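周六这台机子又折腾到天黑，趁还记得赶紧写下来

早就说要把双臂那台的保养流程理一遍，拖到十一月，拖到它自己罢工。行吧。想到哪写到哪，错别字别管。

先交代一下现在是什么状态。台子一张，左右两条臂，夹爪是带绿色指垫的那种，手腕上各一个小相机。跑的任务叫Redosside，说白了就是收纳，从筐里拿东西、放东西、换筐，软的硬的都有。控制那层用的Usov，臂和夹爪的备件都从Clorach走。旁边还有一台同款，我们管它叫Tilahun，名字哪来的已经没人记得，反正贴了标签就一直这么叫。它状态好，所以什么毛病都拿它当对照。

起因是左臂夹软东西老掉。硬的没事，盒子、瓶子，夹得稳稳的。一到布料、笔袋这类就开始滑，夹起来走半路，垂下去一个角，再走一段，整个掉回筐里。翻了下日志，这批一共843次抓取，左手失败的绝大多数都是软物。右手同样的东西就好很多。

第一反应当然是怀疑程序。前一天晚上更新过Usov的配置，谁都会先怪它。回滚，重跑，还是掉。再回滚一个版本，还掉。浪费一个上午，中间还吃了碗凉掉的粉。

后来才想起来该先看硬件。每次都是这样，每次都忘。写在这里提醒自己：先看手指，再看螺丝，再看线，最后才准打开电脑。

指垫。左手的两片，摸上去就不对，滑，像抹过一层什么。拿手电斜着照，受力那块发亮，纹路磨平了。边上那一圈倒还是好的，所以正着看根本看不出来，颜色一样绿，形状也完整。必须斜着照，或者直接上手摸。戴手套摸不出来，我试过。

先拿酒精擦。无纺布沾一点，别直接往上倒，流进关节里麻烦。擦完布上一层灰黑的，估计是布料的毛加上桌面的灰，混在一起压实了。擦完等它干透，再测，好了一点点，掉得没那么快，但还是掉。说明脏只是一部分，磨损是真的磨损了。

换。

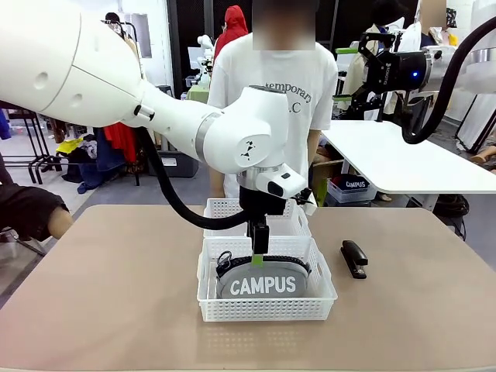
换指垫本身不难，难的是旧的下来之后那层残胶。我之前图省事，直接在残胶上贴新的，贴完看着平，跑两天就开始翘角，一翘角就勾布料的线头，勾住了松不开，臂往回撤，整个筐跟着走。所以这次老老实实清胶。塑料刮片慢慢推，不要用刀片，底下那块金属面划出道子之后胶更难清。推完再擦一遍，手指摸一圈，没有疙瘩才算完。

贴的时候注意方向。纹路有横竖之分，我第一次贴反过，夹硬的完全没区别，夹软的顺着纹路溜。拿右手那对当参照，对着贴就行。贴完用手捏着压一会儿，然后让夹爪自己合上，低力保持，人去干别的。我一般放到下一杯咖啡喝完。心急的时候放得短，然后下午就得重贴，你品。

两片要一起换。别只换磨得厉害那片。新旧厚度不一样，合拢的时候中心会偏，偏得很少，肉眼看不见，但夹薄的东西时会先碰到一边，把东西推歪。

换完别急着跑任务，零位要重新标。这一步我漏过，漏了之后程序以为夹爪还没合到底，一直加力，电机嗡嗡响，摸上去烫手。Usov里面那个夹爪标定的页面藏得深，要先退出任务、断使能，再进维护，菜单里倒数第二项。进去之后空夹合到底，记值，张到最大，记值，保存。保存完一定要重启夹爪那一路，不重启它读的还是旧值，界面上却显示新值。这个坑我踩了不止一回，每回都以为是标定没标好，重标好几遍。

左手标完闭合值434，换之前存的那个是比这大的，具体多少我没抄下来，下次记得抄。右手没动，208没有参考意义，两边的安装偏置不一样，别拿来互相比。我为什么要写这一句呢，因为我比过，还差点为此把右手也拆了。

然后是螺丝。

夹爪本体上那几颗，每次换指垫都顺手过一遍。不用使劲，扳手搭上去感觉一下，能动就是松了。这次左手有一颗是松的，转了小半圈才吃住力。位置在指根那边，松了之后手指会有一点点旷量，捏着手指尖左右晃能感觉到咔哒一下。所以之前掉东西可能也有它一份，两件事凑一起了，分不清谁功劳大，反正都修了。

螺纹胶用低强度的，就一小滴。别用高强度那种，别问。问就是上次拆的时候把内六角拧圆了，等Clorach寄备件等了一个多星期，那一个多星期整台只有一条手能用，Redosside的排期全乱。

紧完在螺丝头和本体之间画一道漆线，下次一眼就知道有没有转过。右手的早就画了，左手一直没画，懒的。这次补上。

再说线。

手腕到夹爪那根黑线要留一个弯，留多大是门手艺。太短，手腕转到底的时候拽接头，拽几次相机就开始闪断；太长，弯垂下来，进筐的时候勾筐沿。那种带网孔的白塑料筐尤其烦，边沿有提手口，线一进去就卡住。我的办法是把手腕转到两头极限各停一次，看弯还剩多少，剩的那一截不绷、也碰不到手指就行。然后再绑死。

绑带别绑在关节跨过去的位置，绑在连杆中间。以前有一根绑在肘附近，臂一弯就来回搓，外皮搓毛了，还好发现得早，套了一段管又用了大半年。扎带头剪平，剪完拿指甲刮一下，不刮的话早晚划到手。我左手虎口那道就是这么来的。

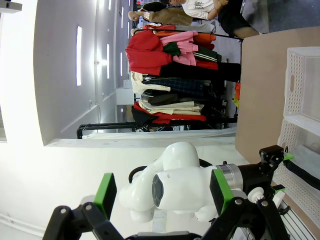 接头那边，拔下来看一眼针，没有歪的没有发黑的，插回去，听到响。没响就是没插到底。相机闪断十次有八次是这个，剩下两次是线断了。

相机本身，镜头用气吹先吹，再用镜头布。别拿衣服擦！我看见有人拿T恤下摆擦的，心疼。镜头上有一层雾的话画面不会糊得很明显，就是灯管那边会拉出一大片白，天花板的灯一进画面整块过曝，识别就飘。之前一直以为是曝光参数不对，调了半天参数，结果擦一下好了。

擦完看一眼固定相机的那两颗小螺丝。动过镜头就要重新做手眼标定，没动过就不用，但是你怎么知道动没动过？我的土办法：让夹爪合上，停在桌面上方一个固定姿态，看指尖在画面里的位置跟存底的那张差多少。叠在一起看，重合就放过，不重合就老实标。这次左手差了一点点，犹豫了一下，还是标了。不标的话后面出问题又要怀疑它，心里一直吊着。

标定那套流程在别的文章里写过了不重复，只补两点。一是标定板要压平，桌面上有缝的地方别放，板子会翘。二是标的时候别让人在台子旁边走来走去，地板会颤，臂伸得远的时候末端能看出来在抖。我这屋人来人往的，只能挑饭点标。大家去吃饭我在这摆板子，回来菜都没了。

标完跑验证，用的还是老一套：空筐，桌上放几样东西，一样一样往筐里放，再一样一样拿出来。先硬后软。软的里面最难的是带拉链的小包，拉链那条边硬，布那面软，夹哪里差别很大。夹在拉链上会打滑，夹在布上会带起一堆褶子，最后我给Usov里面的抓取点加了个偏移，往布那边挪一点。挪多少是试出来的，没道理可讲。

第一轮，全过。我不信。第二轮又全过。第三轮掉了一个，捡回来看，是夹到了包的提环，不算指垫的锅。

然后上连续跑。规矩是大修完要连跑800个循环才准交出去，中间停机一次从头数。这个规矩是我自己定的，定的时候很有志气，跑的时候很后悔。

跑到一半夹爪报过温。心一凉。停下来摸，温温的，没有烫手，跟上次漏标零位那种完全不是一回事。查了下，保持力设得太高，是上午怀疑程序的时候我自己调上去的，调完忘了改回来。典型。改回去，计数清零，再来。

所以这里加一条：动参数之前先截图，或者抄纸上。我现在在控制柜侧面贴了张纸，谁改了什么写什么，写时间。纸比什么系统都好使，因为你路过就看得见。

第二次连跑就顺了。趁它跑着，去给另外几处做日常的：

底座螺栓，转一圈看漆线，都没动。

铝型材那边的角码，有一个有点松，紧了。

急停，拍一下，复位，再拍一下，再复位。别嫌烦。左右两边的都要拍，只拍顺手那个不算。

控制柜风扇滤网，拆下来一层灰，水冲，晾着，换备用的上去。湿的别往回装。

地上的线，归拢到台子底下去，不然总有人踩。我自己也踩。

筐，也算半个设备吧。塑料筐用久了会变形，边往外撇，臂按原来的深度下去就蹭边。拿一个新筐套上去比一下，套不进的就换掉。换下来的可以装杂物，别混回去用，混回去了根本分不清，然后又是一下午。

筐底贴的标签也检查一下，翘了就换，白的那种小方块，夹布料的时候偶尔会把它一起带起来，粘在指垫上。粘上之后那只手夹什么都滑。这个我查过整整两天才找到，一张小纸片。气得我。

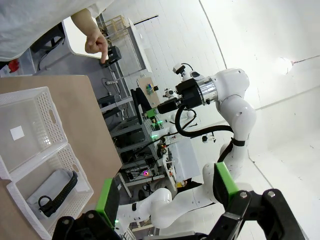 手腕上的小相机，黑线顺着臂绕下来，用黑色绑带固定在白色连杆上

接着说对照。Tilahun那台我也顺便把指垫看了一遍，同样斜着照，也开始发亮了，没左手这么厉害。说明不是左手有什么特别的毛病，就是用得多。Redosside里面左手负责进筐拿，右手多数时候是扶，磨损本来就该不一样。那换的周期就不应该两只手一起算。以前我是按日子换，到日子两只手全换，右手那对扔的时候还挺新，浪费。

改成按次数。左手的次数单独记，软物的次数再单独记，因为磨得最快的就是布料。脚本写了一半，先能数，报警的那部分下周再说。阈值还没定，手上就这一次的数据，定了也是瞎定。先记着，再换两轮看看。

备件这块也得说一句。抽屉里只剩一对绿垫了，换完这次就剩这一对。下单的时候注意，Clorach那边同一个型号有新旧两个版，外观看不出差别，背面的定位凸点位置不同，旧版本体装新版垫子会顶起来一点。下单备注里一定写旧版，写了还要再打个电话确认。上回我写了没打，寄来的新版，退了。

还有胶，开封之后标个日子，过期的胶贴上去当天看不出来，第二天整片滑下来。别问我怎么知到的。

有朋友留言问过为什么不直接换成硬一点的指垫，耐磨。试过。夹硬的更滑，夹软的倒凑合，但是夹薄塑料件会压出印子。软垫磨得快归磨得快，换一次也就一小会儿，比出了印子被人追着说强。另外还试过在垫子外面套一层薄硅胶套，套上那天效果惊艳，第二天套子跑位了，卷在指根，差点卷进关节里。拆的时候用镊子一点点夹出来的。不推荐。

再记一个小的：夹爪张到最大的时候听声音。好的时候是一声短的，干净；连杆里进了毛就会拖个尾巴，沙沙的。布料任务跑久了关节缝里全是毛，气吹吹不干净，得用小刷子，硬毛的，顺着缝刷，刷完再吹。吹的时候把相机挡住，不然镜头又白擦了。顺序就是：先刷关节，再吹，最后擦镜头。我今天顺序反了，擦了两遍。

润滑油别自作主张加。说明书没让加的地方不要加，加了粘毛，毛粘成团，比不加还糟。前年那套旧夹爪就是被我这么弄坏的，还记着呢。

开机顺序也写一下，因为又被问了。柜子先上电，等灯稳，再上相机，再开Usov，最后使能两条臂。相机比Usov晚开的话它找不到设备，左右会认反，左手的画面出现在右手的窗口里。你要是没发现就开始跑，那就精彩了，左手看着右手那边的东西往空气里抓。遇到了别慌，急停，全关，按顺序再来一遍。重插USB没用，我试过很多次，从来没有用过一次。

关机反过来。关之前把两条臂都收回停靠姿态，别停在半空就断电，抱闸是有的，但第二天上电那一下会点一下头，正好底下有筐的话就敲筐上。夹爪停在半开，不要合死，合死一晚上指垫会压出印。

今天最后连跑是过了的，数到头的时候屋里灯都关了一半，我还坐那儿看着它放最后一个。掉过没有？没掉。螺丝漆线没动，夹爪摸上去正常，相机没闪过。截图存了，纸上写了，抽屉锁了。

剩下没干的，列给自己看：

右手线的弯有点长，下次绑短一点。
计数脚本加报警。
打电话订绿垫，旧版，旧版，旧版。
Tilahun的指垫，再过一阵换，别忘了先抄旧的闭合值。
滤网明天再去收，应该干了。
控制柜那张纸快写满了，换一张，旧的别扔，拍照留底。

手眼标定那篇有人说图挂了，我回头补。先睡了，评论明天再回。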